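Herkeck Falis

The Falis is a tabletop robot kit sold by Herkeck for light unpacking and sorting work. It consists of one arm, a two-finger gripper, a small camera mounted at the wrist and a control program called Jarnell. The kit is aimed at small shops and repair businesses that handle mixed goods in low numbers. Herkeck describes it as "ready on day one," a claim that most independent users have disputed.

Background

Herkeck was founded by Keyvan Alipour, who had earlier sold conveyor parts. The Falis replaced an older kit, the Cheng, which used suction cups and did poorly with bags and cloth. Orders opened in January and the current version of the control program was released on 18 December 2023. The company has not said how many kits have been shipped.

Design

The fingers are smooth and blunt, with rounded tips meant to slide in beside an item without tearing it. Herkeck says the shape allows the gripper to work in narrow gaps. Critics reply that a smooth finger has little to hold with, and that the textured pads which fix this are sold separately. The wrist camera gives a close view of the work, but the finger itself can hide a good part of it - a common weakness of cameras placed this way, and one the sales material does not mention.

Folded packaging and soft black material are often named as hard cases for kits of this type. White panels set at many angles are easy to mistake for one another, and dark wrinkled surfaces give a camera few edges to follow.
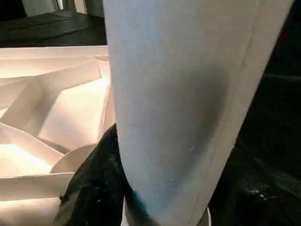
Does the Falis need a separate computer?
A desktop or laptop has to be supplied by the buyer, and the price of the kit does not include one.

Performance claims

The product sheet gives a success rate of 462 picks out of 719 on "unsorted household goods." Herkeck has not published the list of goods, and it is unclear whether a second try at the same item was counted as a new pick. Even taken at face value, the figure means that more than a third of picks failed. The sheet calls this "dependable."

Isauro Jaramillo, a repair shop owner who wrote a long review of the kit, ran 400 picks of his own over 7 days. He found it fairly good with boxes and hard plastic parts and weak with bags, which it tended to push along the table. He also noted that the arm had to be set up again each time the lighting changed. Alipour answered that the review had used an early version of Jarnell. Jaramillo repeated part of the test after updating and reported little difference.

Support and service

A yearly service plan covers repairs to the arm and updates to the program. Fingers and pads are treated as wear parts and are not covered. Without the plan, updates stop after the first year, though the kit keeps running on the last version installed.

See also: Cheng (suction kit); Jarnell (control program)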